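Re: [floor-list] What happens to second shift when the Ronovix cells go in?
Feb 16, 2025
3 replies

On the list, a member at the Jakasgate plant wrote:

> We were told on Thursday that two gripper cells are coming to
> the tile line in March. Management says no layoffs. What did it
> do to the jobs at your place? Did people keep their hours?
> And do the pickers get any say in how it is set up?

We went through this at Celtov last year, so I can tell you how it went for us. We have 73 people on the floor. None were let go, but the work changed more than we were told it would.

Before, four pickers per shift pulled samples and trim pieces by hand. Now two of them do that, and the other two tend the cells. Tending means clearing faults, swapping finger pads and checking new jobs in the simulator before they go to the real arm. Most of us had never used the simulator. We got 10 hours of training and needed more.
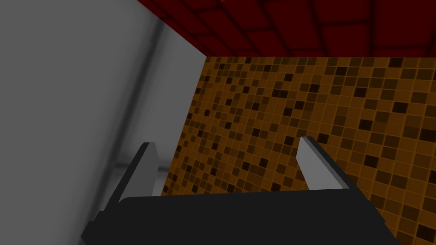 The simulator time is where the pickers turned out to matter. The integrator's people knew the arm but had never handled our stock. Our pickers could tell them how close you can get to a wall or a shelf before you catch an edge, and which pieces chip if you grip them wrong. Ask for your people to be in the room for that part. Ours were brought in late, and a lot had to be redone.

Hours stayed the same. Overtime dropped, and for some families that hurt. Tenders got a higher grade, but only after seven months of asking. Get the grade in writing before the cells arrive.

The lifting is lighter and we have fewer sore shoulders. The job is also lonelier. You used to talk across the bench, and now you watch a screen and wait for a fault light. A couple of the older pickers asked to go back to hand work and were allowed to.

The cells handle around 425 pieces a shift. Don't let anyone set that as the rate for the hand pickers too. They tried it here, and Trevor had to take it up as a grievance.

I can send our tender job description if you write to me off list.

Delwyn Ellery
Celtov, second shift

Shares: 7
Contact the list owner | Back to top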